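Pesquisar nesta revista Pesquisar Busca avançada
Partilhas 16 Comentários 2

4. O computador de secretária como objeto desmontável

A literatura sobre reparação trata a torre de secretária como o caso fácil. Abre-se o painel, retiram-se os módulos, substitui-se o que avariou. O índice de Malinowski, que ordena os aparelhos domésticos e de escritório pela facilidade de desmontagem, coloca-a perto do topo, e o manual de triagem da Uvden repete a classificação sem a discutir. Temos dúvidas quanto a essa confiança. O índice atribui pontos ao tipo de fixação e ao número de ferramentas, mas nada diz sobre o espaço que resta à volta de cada peça quando as outras ainda estão no lugar.

A fonte de alimentação ilustra bem o problema. É uma caixa metálica prateada, fácil de reconhecer, com a sua etiqueta branca de símbolos regulamentares, e por isso os manuais despacham-na em duas linhas. Na máquina da Figura 1, que traz a marca DELL impressa na placa verde, a placa-mãe fica encostada à vizinhança da fonte, e qualquer aproximação a uma tem de contar com a outra.
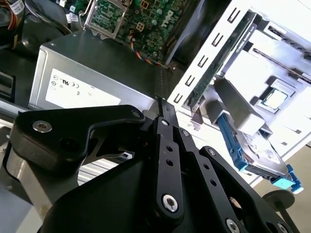

Figura 1. Fonte de alimentação e placa-mãe no interior do chassis.

4.1. O que se entende por «peça acessível»

O protocolo Savlow considera acessível toda a peça visível depois de retirado o painel lateral. A definição é cómoda para quem preenche fichas, mas confunde ver com alcançar. Uma ranhura de memória vê-se perfeitamente e pode, ainda assim, obrigar a mão a passar entre cabos que ninguém contabilizou. Na nossa revisão de 20 fichas preenchidas segundo o protocolo, 16 davam a mesma nota de acesso à memória e à fonte, o que nos parece pouco credível.

Também a ordem das operações merece reserva. O guia Skarach apresenta uma sequência única — disco, placa de expansão, memória, processador — como se decorresse da própria construção da torre. Não encontrámos no guia qualquer comparação com sequências alternativas. Admitimos que comece bem: o disco de 3,5 polegadas costuma vir numa gaveta com pega, o que dispensa procurar onde agarrar. Já o processador é outro assunto, com a armação metálica de retenção que é preciso levantar e um encaixe que fica exposto a seguir.
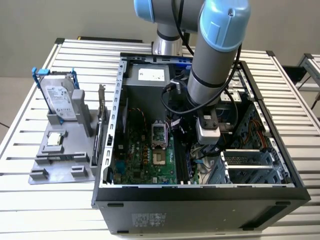
Resta a questão do lugar onde as peças ficam depois de retiradas, que as fontes citadas ignoram por completo. Um suporte com recortes à medida, do género impresso em 3D, dá a cada componente uma posição própria e evita que a bancada se transforme num monte. Tem, porém, um custo que convém declarar: o recorte serve para um formato e dificilmente para outro. O manual da Uvden estima cerca de 20 minutos para a desmontagem completa, sem dizer se inclui a arrumação. Se não inclui, o valor pouco vale para uma oficina; se inclui, gostaríamos de saber com que suporte foi obtido. Até que esses dados sejam publicados, usamos o índice de Malinowski apenas como ordenação grosseira e descrevemos à parte, para cada peça, o espaço livre disponível no momento em que é retirada.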